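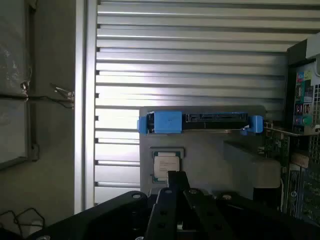
Grey metal plate with blue plastic parts along the top.

Density

Bitcombe Science Sheets, Matter and Materials, Sheet 4
Text: Edith Flores. Checked by Iolo Gwynne.

Words used in this sheet

Mass: the amount of matter in an object. Measured in grams (g) or kilograms (kg).
Volume: the amount of space an object takes up. Measured in cubic centimetres (cm³) or millilitres (ml). One millilitre is the same volume as one cubic centimetre.
Density: the mass of one unit of volume of a material.
Displace: to push out of the way. An object lowered into water displaces some of the water.

What density means

Two objects can be the same size and have different masses. A cube of lead is much harder to lift than a cube of cork of the same size. The lead has more mass packed into each cubic centimetre, so lead has a higher density than cork.

Density belongs to the material. If a bar of pure copper is sawn in half, each half has half the mass and half the volume of the whole bar. The density of each half is the same as the density of the bar.

All matter is made of particles that are too small to see. Two things affect the density of a material: how much mass each particle has, and how closely the particles are packed. In most solids and liquids the particles are close together. In gases they are far apart. For this reason gases have much lower densities than solids and liquids.

Working out density

density = mass ÷ volume

If the mass is in grams and the volume is in cubic centimetres, the density is in grams per cubic centimetre. This is written g/cm³.

First worked calculation. A block of ice has a mass of 9 g and a volume of 10 cm³.
density = 9 ÷ 10 = 0.9 g/cm³

Second worked calculation. A solid block of metal has a mass of 3,573 g and a volume of 397 cm³.
density = 3,573 ÷ 397 = 9 g/cm³

The metal has ten times the density of the ice. Always write the unit after the number. A density without a unit is not a complete answer.

Finding the volume of a regular shape

A cuboid has straight edges and square corners. Measure its length, width and height in centimetres. Multiply the three measurements together. The answer is the volume in cubic centimetres.

Finding the volume of an irregular shape

A pebble has no straight edges, so a ruler is not much use. The displacement method is used.

1. Pour water into a measuring cylinder until it is half full.
2. Put the cylinder on a level table. Bring your eye down to the height of the water. Read the scale at the bottom of the curved water surface and write the number down.
3. Tie thread to the pebble and lower it in slowly. A dropped pebble can splash water out or crack the cylinder.
4. Check that the pebble is completely under the water. Read the scale again.
5. Take the first reading from the second. The difference is the volume of the pebble.

Weigh the pebble before it goes in the water. A wet pebble carries extra mass. Look for air bubbles on the surface of the pebble and shake the thread gently to release them, as bubbles make the volume reading too large.

This method does not work for sugar lumps, which dissolve, or for a dry sponge, which soaks up water.

Floating and sinking

Water has a density of 1 g/cm³. A solid piece of material with a lower density than water floats in it. A solid piece with a higher density sinks.

Densities in g/cm³:
Cork 0.24
Ice 0.92
Water 1.00
Aluminium 2.70
Iron 7.87
Copper 8.96
Lead 11.3

The ice in the first calculation came out at 0.9 because its measurements were whole numbers. The table gives ice to two decimal places.

A floating object is not always on top of the water. Ice has a density only a little lower than that of water, so most of a floating piece of ice is below the surface. Cork floats with most of its volume above it.

Why a steel ship floats

Steel is much denser than water, and a solid steel bar sinks. A ship is a hollow shape with air inside it. To find the average density of the ship, divide its total mass by the whole volume enclosed by the hull, including the air. This average is lower than the density of water. If water gets in and replaces the air, the total mass goes up while the volume enclosed by the hull stays the same. When the average density becomes greater than that of water, the ship sinks.

Density and temperature

Most materials expand when they are heated. The mass does not change but the volume increases, so the density decreases. Warm air rises through cooler air because the warm air is less dense.

Water is unusual. It is at its densest at 4 °C. When it is cooled below this temperature it expands slightly, and it expands further when it freezes. In a cold November a pond freezes from the top downwards, and the denser water stays at the bottom.

Questions pupils have sent in

Is a heavy object always dense?
No. A large tree trunk may be very heavy and still float. Its volume is also large.

Does oil float on water because it is thicker?
No. Thickness of this kind is called viscosity and is a separate property. Cooking oil floats because it is less dense than water. Honey is thick and sinks in water.

Can a gas be weighed?
Yes, with a sealed container and a sensitive balance. See Sheet 9, Gases.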